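Call for participants: bleeding patterns with the copper intrauterine device

The Gollcombe Reproductive Health Unit is recruiting people who use, or plan to use, a copper intrauterine device (IUD) for contraception. The study records menstrual bleeding, pain and iron status over nine months.

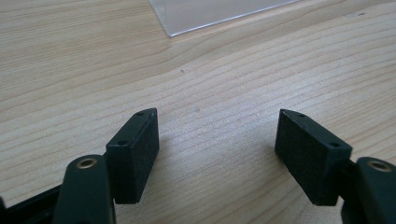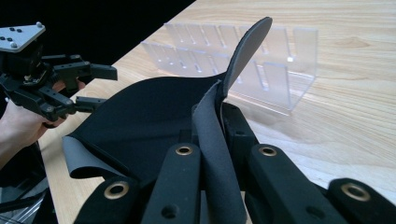
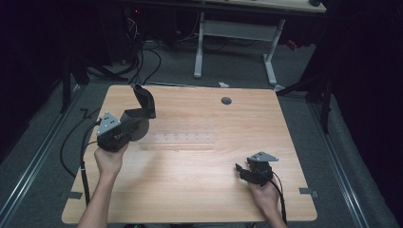
Light wooden tabletop, three views.

Who can take part

You may be eligible if you:
- are aged 18 to 45
- had a copper IUD fitted in the past 2 months, or have a fitting booked
- are not taking any hormonal medication
- can attend the Gollcombe clinic in person

You cannot take part if you are pregnant, have a diagnosed bleeding disorder, or have had an iron infusion since April.

What is involved

Participants complete a short daily diary, on paper or by phone. Blood samples are taken at enrolment and at the final visit to measure haemoglobin and ferritin. Each visit takes one hour. The study does not supply or fit devices, and your usual care will not change. Results outside the normal range will be sent to you and, with your consent, to your family doctor.

We aim to enrol 500 participants. Enrolment closes on 29 September 2020, or earlier if the target is reached.

Payment

Participants who complete both visits and return the diary receive $700, paid by bank transfer. Those who withdraw early are paid for the portion completed. Parking at the clinic is free.

Privacy

Diary entries and samples are labelled with a study code. The key linking codes to names is held separately by the data manager, Libor Ondrejka. You may withdraw at any time without giving a reason.

How to apply

Ask at the clinic's front counter for the screening form, or request a copy by mail from the study coordinator, Jovita Magaña. Eligible applicants will be contacted to arrange an enrolment visit. Questions of a clinical nature should be directed to the lead investigator, Kristýna Brabec.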